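April, kurz nach elf am Abend

Heute wieder Kisten. Nesrin behauptet, Sortieren habe etwas Meditatives. Nesrin hat auch nur 2 Stunden mitgemacht und dann dringend telefonieren müssen, mit ihrer Tante Ayten, bei der ein Gespräch bekanntlich nicht unter 40 Minuten zu haben ist. Ich blieb also allein mit der grauen Wanne und der Frage, nach welchem System ein Mensch vorgehen soll, dem eine Aubergine und ein Basketball nebeneinander vorgelegt werden. Rund? Essbar? Beides würde ich bei keinem der beiden beschwören.

Barış wollte nach Farben ordnen. Khoa nach Größe. Ich war für eine Pause und wurde überstimmt.
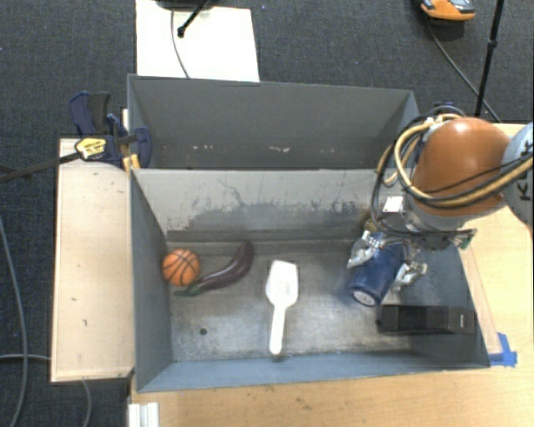
Foto: Khoa Hà

Die weiße Schaufel ist mir inzwischen ans Herz gewachsen. Mehl, Reis, Vogelfutter – sie würde alles mitmachen. Über die dunkelblaue Dose haben wir am längsten gestritten, über die lange schwarze Schachtel vorne rechts kein Wort verloren, so gerecht geht es zu. Und der Boden gehört geschrubbt, vor allem an den Rändern. Ich habe das laut gesagt, was ein Fehler war. Morgen früh, ich, mit Bürste.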